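**2nd March - for immediate release**

# Clatell opens its rent-to-own list in Stikholm, and I'm thrilled to share it

Hi everyone, Mackenzie Lapointe here. I run the housing side at Clatell, and I usually leave these announcements to people with tidier desks than mine. But I asked to write this one myself, because I've been pestering the whole office over it for ages!

Starting today, we're taking names for our first rent-to-own homes in Stikholm. There are 16 of them, all on the old Strebel dairy site off the ring road, and every one is a two- or three-bedroom row house with its own front door and a bit of yard. Renters pay a normal monthly rent, and part of it goes into an account in their name. After five years they can use that money as a down payment on the same house, at a price we agree on the day they move in. If they decide to leave before then, they take the account with them (minus one month's rent for the paperwork, and yes, I argued to get that fee lowered).
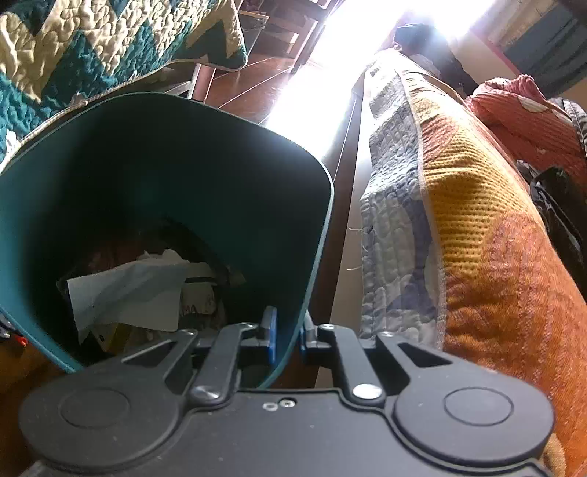
Şükran Kozan told us at the open evening that she had been renting in town for years and had never once been offered a price that stayed put. She wanted to know what happens if the market drops and the agreed price ends up too high. Good question, and we went back and changed the contract over it. If an independent appraisal at the end comes in lower than the agreed price, the buyer pays the lower number. If it comes in higher, the agreed price stands.

The money side is handled by Vovbridge, the lender we've worked with on our last two rental buildings. They hold the savings accounts separately from our own money, so if Clatell has a bad year, nobody's down payment goes with it. Renters can also take their mortgage anywhere they like. We won't be steering anyone.

Now, who can apply? You need to have lived or worked in Stikholm for at least a year, and you can't already own a home. We look at income, but we don't ask for a deposit beyond the first month. We had 328 people fill in our interest form last August, so I know a lot of you will be disappointed, and I'm sorry about that. The houses go by drawing, with a household's size matched to the bedrooms first. Filling in the form last summer doesn't put you ahead - you do need to apply again, even if you talked to me in person and I promised to remember you (I do remember you).

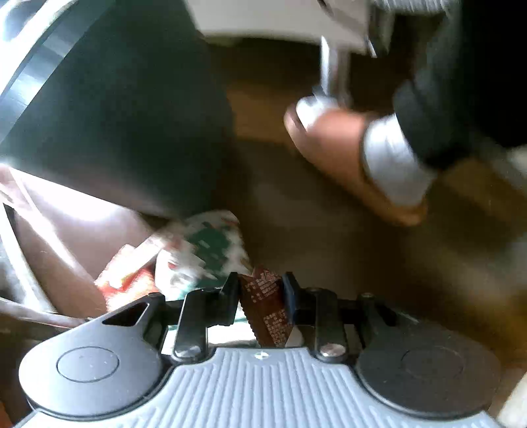
Fidel Henríquez wrote in to ask whether we'd just raise the rents to make up for the frozen prices. No. Rent can go up once a year, by no more than the local cost-of-living figure, and that's written on page one of the lease. He also asked if the yards are big enough for a shed. A small one, yes!

We're hoping to bring the same deal to roughly 200 more homes if the first group goes well and the town approves the second half of the Strebel site. That vote hasn't been scheduled yet, so please don't plan around it.

Application packets are at our Stikholm office and on the Clatell website. Reporters who'd like the sample lease or a walk around the site can ask for Eleni Dimitriou at the front desk.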